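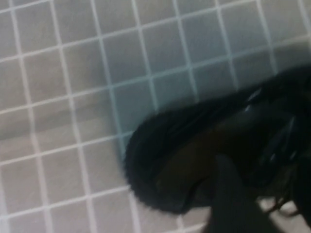
Tecido preto sobre azulejos claros, com rejuntes brancos.

Tenho em casa uma superfície de azulejo pequeno, e ela recebe tudo. A blusa que se tira com pressa, a toalha, o pano que ia para a máquina e ficou no caminho. Defendo que esse hábito custa mais trabalho do que poupa.

O argumento contrário é conhecido. Azulejo se limpa com um pano, portanto pode servir de apoio para a roupa. Quem diz isso pensa no azulejo e esquece o rejunte. O rejunte branco guarda poeira e fiapo, e uma peça preta e felpuda pega os dois. Depois é preciso escovar a peça e também as juntas – duas tarefas no lugar de uma.

Meu vizinho Shahzad Kiani discorda. Para ele, roupa usada uma vez não está suja nem limpa e precisa de um lugar intermediário. Nisso tem razão. Só que o lugar intermediário pode ser um gancho. Comprei o meu por 20 reais em setembro e pendurei atrás da porta. Desde então lavo menos roupa, pois a peça pendurada areja e volta a ser usada no dia seguinte.

Os guias de arrumação costumam recomendar cestos, divisórias e caixas com etiqueta. Acho exagero para uma casa comum. Um cesto a mais vira um monte a mais, só que com bordas. Prefiro gastar com dois ganchos bons e deixar os azulejos livres.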